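**Bundville kitchen plant retrains line staff as grippers move in**

Staff at the Yule ready-meals plant in Bundville will spend part of each shift teaching machines to do bench work, under a program that started in July and now covers 25 people.

The workers use handheld grippers to go through ordinary kitchen jobs such as opening a rice cooker, moving packets and clearing a bench. The recordings are used to train robot arms supplied by Clavix, which are due to take over portioning on the night shift first.

Yule employs 383 people at the site. The company says no permanent jobs will go during the 18-month trial, but it has stopped hiring casuals for nights. Workers who move to the training room keep their hourly rate and lose the night loading, a sore point with some of them.

Melahat Ateş worked on the portioning line before she transferred to the training room. She said the new work was easier on her back and harder on her patience.

"On the line you get into a rhythm and your hands do it for you," she said. "Now I have to think about how I pick up a lid. If I rush, we do it again."

Each trainer is asked for 300 usable recordings a week. Ateş said the target was fair on simple jobs and tight on anything with cloth or paper.

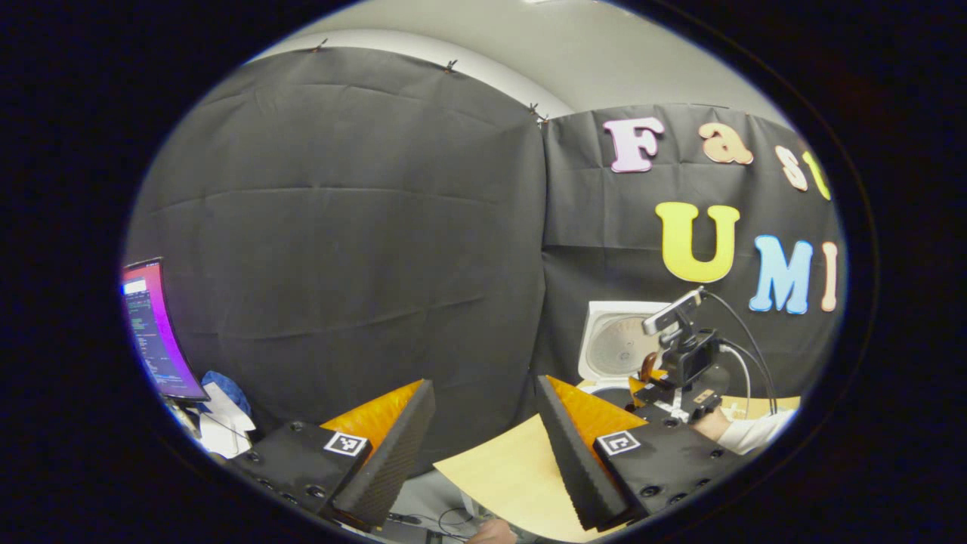

The union wants the target dropped until the end of the trial, and has asked for a rest break every hour for anyone holding a gripper. Site manager Anneli Tuominen said the breaks had been agreed to and the target was under review.

"We set that number before anyone had done the job," Tuominen said. "We'll look at it again with the people doing it — they know which tasks are slow."

A second training room is planned for the company's smaller site at Bosau. Staff there have been told they can apply from either shift, and that previous computer experience is not required.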